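The corridor table, one year on

When the table first went into the downstairs corridor at Drandby, the idea was that people would put their post on it. It was a good idea and it lasted until the first lunchtime. Since then it has been a desk, a sideboard, a mending bench and, for most of last December, the place where the mince pies lived. The post goes on the radiator.

Liesl Aebischer, who lent us the table and has shown no sign of wanting it back, asked me to write a few lines about how it is getting on. The short answer is that it is never clear. I walk past it on my way to the kettle and I have given up predicting what I'll meet. One morning it was 21 jam jars and a bicycle pump. The jars had gone by the afternoon. The pump is in the cupboard under the stairs and would like to be claimed.

A word about the wood, as two people have asked. It is brown, it has a bit of a shine, and the corners are rounded, which my hip appreciates in a corridor as dim as ours. It does not enjoy hot mugs. Lutz Hamann spent the best part of 90 minutes getting a ring out of it in the autumn with a soft cloth and some language, and he has let it be known that he won't be doing it again. Hence the green mat. If you are gluing, painting, cutting or drinking, do it on the mat. The mat has heard worse than you.
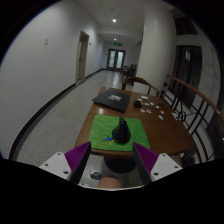

The other thing that keeps coming up is small bits. I don't mind what anybody brings down, but a project that arrives in one bag should leave in one bag, and what tends to happen is that the large part goes home and the little pale crumbs of it stay behind at the far end, where they are admired for a week and then moved to the windowsill. The windowsill is now full. Crisanto Barredo has put a biscuit tin on the shelf marked BITS, and anything left overnight goes in there. It has a lid. Please also put the lid back on.

Laptops are welcome, and so is working at the table if your own flat is being drilled, but shut them and take them with you when you go for lunch. I know we all trust one another. I also know how Young-sook Yoo carries a watering can.

On the subject of lighting: yes, I have asked. The corridor has been gloomy for as long as I've lived here, and Wenche Aasen says it was gloomy before that. A lamp from the last jumble sale was tried for three days and made the whole place look like a dentist's. We are open to offers of a softer one, preferably with a long flex, as the only socket is by the front door next to the umbrella bucket.

The collection for a second mat stands at 155 kroner, plus one foreign coin that none of us can place. That is nearly enough for the size we want. I would suggest another green one so that they match, though there is a party in favour of red, and they have been quite vocal on the stairs. Put your preference on the pad by the letterboxes. Initials only, please, as last time somebody wrote an essay.

Anyone who wants the table for a whole evening should write it in the book first. Last month two groups turned up at once, one with marbling inks and one with a fondue, and I'd like to avoid a repeat. The book is on the radiator, under the post.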